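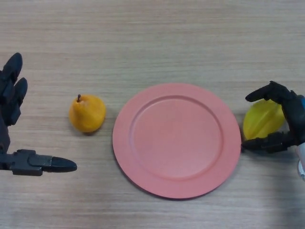 A pear, a pink plate and a starfruit on pale wood.

Sheena Ogilvie does not like tablecloths. She said it to me before I had taken my coat off, and I wrote it down on the back of my train ticket, as my notebook was still in the bag.

"A cloth hides the table, and then you need flowers to make up for it," she said. "I would like to look at the wood. When the lines go from left to right I put everything along them and my eyes can rest."

She has run the Buchanan rooms in Skullcombe for 16 years, and for most of this time she has also taught a short course in table laying. It takes two evenings. In the first evening the students put down no knives and no forks. They receive one plate, one or two pieces of fruit or vegetable, and they must find a place for each.

I asked her if people are not disappointed by this.

"Some are, yes. They paid for napkin folding! But folding you can learn from a book. What they cannot do is leave a gap. They put the pear against the plate like it is afraid to be alone."

For the same reason she prefers big plates with a wide, flat rim. The rim, she explained to me, is a part of the empty space, and food should stay in the well. She grew up in Dikstead, in a house where the plates were small and always full to the edge, and her mother considered an empty rim to be bad manners. They still disagree about it on the telephone.

About colour she has changed her mind. In the beginning she bought only white. Then a shop in Stisitz was closing and she came home with 41 plates in different colours, wrapped in towels in the boot of the car. The pink ones she put at the back of the cupboard for a long time.

"I thought pink was for cakes," she told me. "Then one day I was in a hurry and I used a pink one for yellow fruit, and it was so warm, so friendly. With white, yellow looks a little bit ill. Now if I have a pear, I take the pink plate without thinking."

And green?

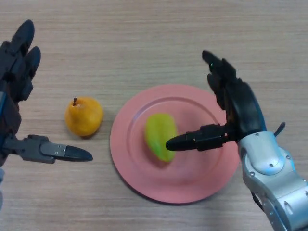 "Green on pink is stronger. You must be careful with it, so I give only one thing. A pepper which is not yet fully one colour is the best for me, where the green goes slowly to yellow. Then it has something in common with the pear, they are like cousins. I do not put it exactly in the middle. In the middle it looks like a shop window. A little to the side – not much – and it looks like someone has left it there."

She has also opinions about the pear. It should be short and round, and it should keep its stem. In her course people often pull the stem off, for tidiness, and she finds this a pity. "The stem is the only thin line you have on the table. All the rest is round."

I wanted to know what happens in the second evening. She laughed and said that the students at last get their forks, and then most of them take half of the things away again without being told.

We had tea after that, from mugs that did not match, on a corner of the table she had cleared with her elbow. The next course in Skullcombe starts at the end of May. Students should bring one fruit or vegetable of their own choice, but please no grapes.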